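Hand-painted shop signs come back to Brannigan Street

Skotetthorpe, 5/25/22

The shops on Brannigan Street in Skotetthorpe will get hand-painted signs again. The town council decided on Monday evening to support the work, and the first sign will be put up before the end of the month, over the door of the Fidalo bakery. In total 19 shops have asked to take part.

The council will pay 1168 dollars for each sign. The shop owner pays what is left, if the sign costs more, and he or she also pays for the permission to close the sidewalk during the work. Owners who rent their shop must bring a letter from the owner of the building. This last rule was discussed for a long time at the meeting, as several buildings on the street belong to people who live far away and do not answer their mail quickly.

For many years most of the signs on Brannigan Street were painted by hand, on wood or directly on the glass. Later the shops changed one after the other to plastic boxes with a light inside. These boxes were cheap and easy to see in the evening, but many of them are now broken. Water comes in, the light fails, and the company that made most of them is closed. The owner of the shoe repair shop told the council that he has been looking for the right lamp for his box for two winters and cannot find it.

The painting will be done by Myrtle Crenshaw, who learned the trade from her aunt and has worked in it for most of her life. She has rented the back half of the former Hikik furniture store, at the lower end of the street, and will make the wooden signs there. The letters on glass must be done at the shop itself, from the inside, and written backward.

"People ask me which kind is more difficult," Crenshaw said. "The glass is more difficult for the head and the wood is more difficult for the back. On the glass you do everything in the wrong order. The part that the customer sees first, you paint first, and after that you cannot change it without taking off everything."

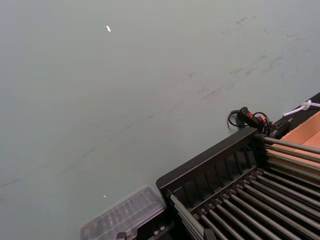 A wooden sign of normal size takes her nine working days, but the greater part of this is waiting. The board gets two coats of primer and two coats of background color, and each must dry before it is sanded and the next one goes on. Then the design is drawn on paper in full size. Small holes are made along the lines with a toothed wheel, the paper is fixed to the board, and a bag of chalk powder is rubbed over it. When the paper is taken away, the letters stay on the board as rows of small dots. Only then does the painting of the letters start, and this part is usually finished in one day.

Crenshaw uses enamel paint, which is slow to dry and lets the brush marks flow together. She mixes most of the colors herself. The council has given a list of colors that are allowed on the street, but it is a long list and it has five different greens, so she does not expect problems with it. Only bright orange was refused. The owner of the phone shop had hoped for orange and will now have dark red.

The rules for the signs are two pages long. A sign may not be higher than 60 centimeters and may not cover any window. It may have a lamp above it, but not inside it or behind it. The name of the shop must be the largest thing on the sign. Telephone numbers are allowed, web addresses are also allowed, but only in small letters at the bottom. Prices are not allowed. Signs that hang over the sidewalk need a second permission from the street office, and that office has said it needs three weeks to give an answer.

Not everybody on the street is satisfied. The pharmacy and the bank will keep the signs they have, as both belong to larger companies that use the same sign everywhere. The owner of the flower shop said at the meeting that the money would be better used for the sidewalk, which is broken in front of her door and has been reported to the town many times. A member of the council answered that the sidewalk is paid from another budget. He promised to look for the report.

There was also a question about the old signs. Some of the plastic boxes are heavy and hold old lamps that may not be put in the normal garbage. The town will send a truck on the first Thursday after each sign is changed, and the owners are asked not to leave the boxes on the street before that day. Two older wooden signs were found under plastic boxes when these were opened this spring. One says only "Hats" and the other is too damaged to read. Both will go to the museum room in the library, if the library agrees.

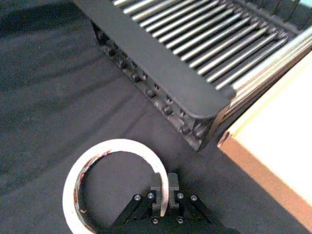 Masking tape in white, on a flat surface.

The bakery was chosen as the first shop because its old sign fell down in a storm in the winter and it has had a paper note in the window from that time. The new one will have cream letters with a brown shadow, and a small ear of wheat at each end. The family that runs the bakery had first asked for a picture of bread. They sent Crenshaw a loaf so that she could draw it in the correct way. She made three drawings, and from the other side of the street all of them looked like a shoe. The wheat was then agreed on quickly.

After the bakery come the barber, the shoe repair shop and the bookstore. The order of the others is not decided. Crenshaw has asked the owners to think about their text early, and to keep it short. According to her, most people come with too many words. The bookstore wanted to write new books, used books, maps, cards, gifts and coffee, and now it will write only "Books" under its name. The coffee is painted on the door.

She has also asked them to check the spelling on the paper drawing and to sign it. In her first year she painted a sign for a stationery shop with an A in place of the second E. The owner had written it so, and she did not notice. The sign was up for eleven days before a teacher came in and told them. She painted it again without asking for money.

In a town of 2178 people a change of this kind is much talked about, and the council has received letters both for and against it. One writer asked that the street signs should be done in the same style. The council cannot decide this alone, as street signs must follow the rules of the state. Another wrote that hand-painted signs fade in the sun on the south side of the street. Crenshaw agrees with this in part. Red and yellow fade first, she said, and a sign on the sunny side should get a new coat of varnish every few years. The owners will receive a sheet of paper with instructions for cleaning: warm water, soft cloth, no spray for windows. The cost of the varnish is not included in the money from the council.

The painting on glass can be watched from the sidewalk, and the council asks people to leave space for strollers and wheelchairs when they stop to look. The workshop in the former furniture store is not open to visitors on normal working days – the wet paint catches dust each time the door is opened. On two Saturday afternoons in the summer there will be a short class for beginners, where each person can paint one word on a small board. Brushes and paint are included in the price. Children from ten years of age can come together with an adult. The dates will be given at the town office and in the window of the bookstore.

Brannigan Street will be closed to cars between the bakery and the post office from seven to eleven in the morning on the day when the bakery sign is put up. Bus passengers should use the stop at the school. Deliveries to the shops on this part of the street can be made from the parking lot behind the library. If there is strong wind, the work will be moved to the next dry morning and a notice will be put on the door of the town office.

Shop owners who did not ask in time can still write to the council. They will be put on a waiting list, and they will get an answer in the fall.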